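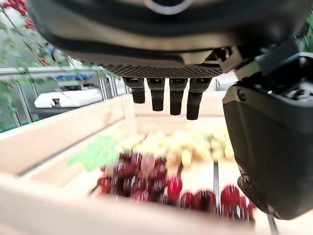

Mugo: Also ich würde das Obst nie direkt aufs Holz legen, bei mir kommt immer Zeitungspapier drunter.

Pridum
Zeitung? Da hätte ich Angst wegen der Druckfarbe. Unbehandeltes Holz ist doch gerade gut, das nimmt Feuchtigkeit auf!

Dirness
Sehe ich wie Pridum. Meine 3 Kisten stehen den ganzen Winter im Keller, ohne alles. Wichtiger ist Sortieren – jeden Samstag gehe ich einmal durch.

Mugo
Und die Flecken im Holz? Die kriegst du nie wieder raus.

Dirness
Stören mich null, ist ja kein Wohnzimmertisch :-)

Illham
Hat jemand von euch eigentlich einen Trenner drin? Überlege noch, ob Leiste oder Pappe.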